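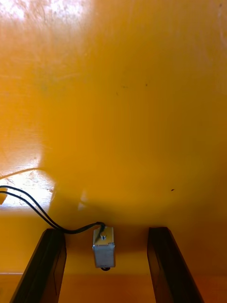 Orange Tabletops at Bundell Hall to Get a Fresh Finish

2020-09-22

If you have ever sat down to a bowl of soup or a hand of cards at Bundell Hall, chances are you have leaned your elbows on one of the big orange tables, and you will be glad to hear that they are staying right where they are. The hall announced this week that the tables, which came to Kilell in 2000 when the old reading room was turned into a shared dining and craft space, are going to be cleaned up and refinished one by one over the fall.

It had looked for a while as if they might be replaced. A notice went up in July asking people what they thought of a plain gray set, and the answer that came back was warm, long and very much in favor of orange (several people wrote on both sides of the card!). There are 32 tables in all, and the hall has set aside 50 dollars for each of them, to cover cleaner, fine sanding pads and a new clear coat.

Anyone who has looked closely at one under a bright light will know why the work is wanted. The color is still lovely, going from a pale yellow where the light catches it to a deep amber farther across, but there are fine scratches and smudges in the shine, scuffed patches with a slightly worn look, and the odd dark speck that may be nothing more than a bit of dust.

The job has gone to Buthelezi Refinishing, a small shop on the Gikier road that also did the benches in the front hallway a few years back. The shop plans to take the tables in small batches so that lunches and the evening sewing group can carry on more or less as usual, though things may be a little snug on the window side for the first couple of weeks. Each top will be washed, lightly sanded and left to rest between coats, and the shop has asked that hot dishes be kept off the finished ones for a few days after they come back.

The hall is also putting out 200 cork mats, free to borrow from the shelf beside the kitchen door. Please use them under mugs and glue pots, and bring them back when you are done. Questions about table bookings during the work can be left at the front desk or dropped in the box by the coat hooks.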